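Getting the hallway wall done

14/12/2019

We have lived in this apartment long enough that the bare wall in the hallway has stopped being "temporary" and become a feature. Guests used to ask what was going up there. Then they quit asking, and that stung more than I expected.

So in July I made a resolution, which is the wrong month for one, and ordered 44 prints from Cunell. The website lets you drag photos into a basket very fast, and at no point does it say "are you sure you need four of the same duck pond." I had something like 3000 pictures on my phone to choose from. Choosing took three evenings and one argument over whether a blurry picture of a good day beats a sharp picture of a dull one. (Blurry won. I was against it.)

Then the box arrived and sat on top of the refrigerator until last week.

What I learned in the meantime, mostly by reading other people's opinions instead of opening the box, is that there are two schools of hallway. One wants matching frames in a grid, hung with a level and a grim expression. The other wants a board you pin things to and rearrange when you get sick of your relatives. I priced the grid at Furnmont. Twenty of their plain black frames cost more than the couch the photos would be looking at, so I joined the other school on principle.

Cork, then. Cork is forgiving. It takes a pin, lets go of it, and holds no grudge for years. Cardboard will do if you're broke or still deciding, but the pins poke out the back and find you.
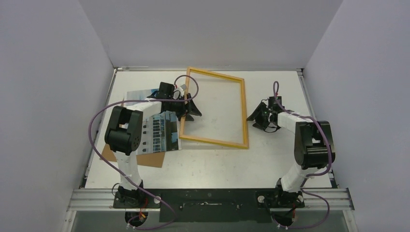
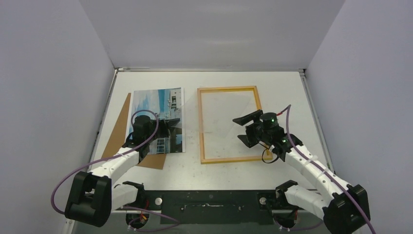
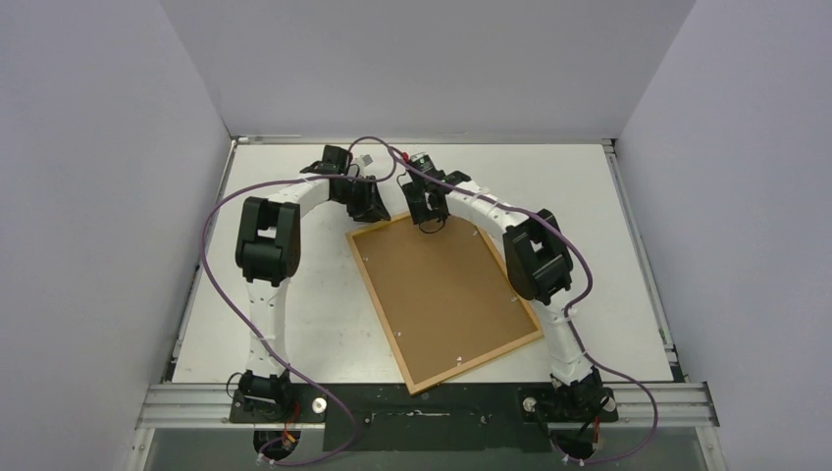 Pins, tape and other regrets

I bought a tub of 100 Grelen pins with clear heads. The clear heads looked tasteful in the store. In a dim hallway they are invisible, and I've now stepped on enough of them to wish I'd bought the orange ones.

Tape was my first idea and I'd like to defend it for a moment. It's cheap, it's in the drawer already, and it leaves no holes in your pictures. It also gives up at night. I taped six prints to the wall as a test and woke up to a noise like someone slowly dealing cards. The one that stayed up took a coin of paint with it when I peeled it off, and the landlord's shade of white is apparently called Oyster something and is no longer made.

If you hate holes in your photos, push the pin in right beside the edge so the head overlaps the print. Two at the top will hold it. The bottom will curl a little, and you can either add a third or decide you like the curl. I have decided I like the curl.

The layout took longer than the pinning. I put everything on the bedroom floor first, with the biggest prints in the middle, and was pleased with it right up until I needed to get to bed. Half of it moved again once it was on the wall anyway.

Still to do: the bulb in the hallway, a home for the three spare duck ponds, and one empty corner I'm saving for my aunt, who has noticed she isn't up there.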